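Print this page | E-mail this page

Dalmont releases Stinness 2 planning software

Camville, February 2018. Dalmont is delighted to release Stinness 2, its control and planning software for two-arm work on desktop computers.

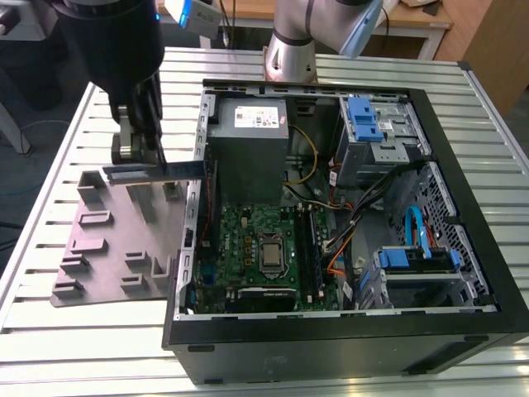

What's new

Paths for both arms are now planned together.

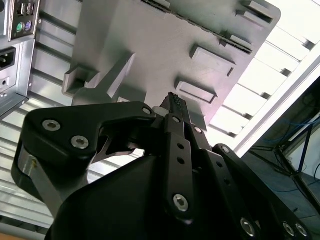 The gripper at close range, with the rear of the computer case behind.

"I love watching it plan!" said Grímur Kjærgaard, lead developer.

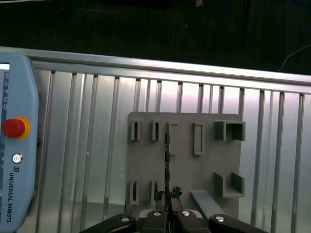

Part positions can be taught by hand or loaded from file.

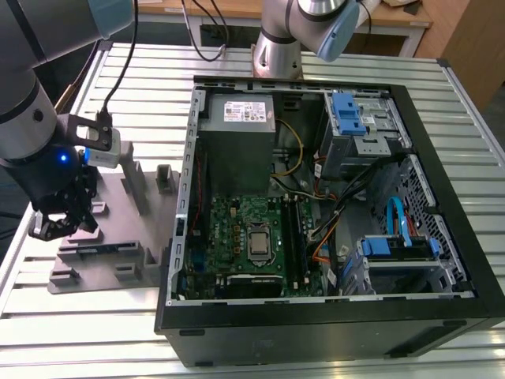 Stinness 3 follows in October.

Print | E-mail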